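About Gukham

Hi, I'm Gertraud, and Gukham is my linen shop in Tristville. If you've ordered from us, chances are I was the one who folded your sheets, so hello again!

I never planned on selling bedding. I was a school secretary for 16 years and I liked it fine, but every summer I'd spend the long break sewing pillowcases for my sister's guest house, and one summer the guests started asking where they could buy them. My sister gave them my phone number without asking me (thanks, Resi). By November I had a waiting list and a kitchen table I couldn't eat at anymore.

The name comes from a word my niece used for blanket when she was tiny. I had a much more sensible name picked out and then I typed this one into the registration form at one in the morning. I still like it.

What we make

Flat sheets, fitted sheets, pillowcases, duvet covers and, in the colder months, a quilted bedspread that takes forever and that I keep threatening to drop. Everything is cotton or a cotton and linen mix. We keep the range small. Right now there are five colors, and if you write to me asking for bright purple I will read your email with real interest and probably say no.

We don't iron before we ship. I used to, for hours, and then everything got folded and packed and arrived creased anyway. Wash your sheets once before you use them, hang them up if you have the room, and they'll soften a lot over the first few months. Mine at home are the oldest ones we ever made and I won't swap them for anything.

People ask me about thread count all the time. I'm happy to talk about it on the phone, but please feel the fabric first — we'll mail you a free swatch card if you can't get to the shop. The yarn and how it's woven matter a great deal more to how a sheet feels at night than one big number on a label. Merkilano is our plainest weave, cool and a bit crisp. Aigner is the heavier one, and it's the one my husband steals.

Who's here

Tobiloba Ogbonna joined me two years in. She'd been cutting patterns for a coat maker and she took one look at how I was laying out fabric and moved my whole cutting table to the other wall. We waste a lot less cloth now. She designs the duvet covers too, including the buttoned ones everybody loves (I was against the buttons, for the record).

Doğukan Toprak runs orders and returns. He's the voice on the phone before noon, and he knows the size of every odd mattress in the county. If you have an antique bed or something built into a camper van, ask for him.

Jonas Kälin and Lorenz Pfister do most of the sewing, along with me when I can get away from the computer. Lorenz also fixes the machines, and the kettle, and once my car.

Colors

New colors are my favorite part of the job and the part that goes wrong most. We dye small test pieces, wash them over and over, and then make up a full sheet to live with for a while, so I can see it on a bed in plain daylight. Greens are tricky! Plenty of them look lovely on a card and then turn gray or minty once you've got a whole bed of it.

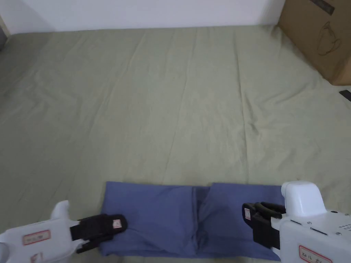
Sage green, unironed.

Visiting us

The shop is open from ten to four, and you're welcome to come in and just touch things. There's a basket of seconds by the door with small flaws, priced low, and it empties fast. We also take custom sizes. Those take 24 days from the day you pay, and I'd love to tell you we can go quicker, but we can't.

If something arrives wrong, tell us. We'll fix it or refund it, and you don't need to find the original wrapping. If something arrives right, I'd like to hear that too — Doğukan pins the nice notes up over his desk.

We don't have plans for a second shop. I get asked at every market! I like knowing who's sewing what, and I like being home for dinner. What I would like is a bigger sink for the dye tests, and Tobiloba would like a window that opens, so those come first.

Parking is behind the building, and the bell sticks, so knock.

Gertraud Kuster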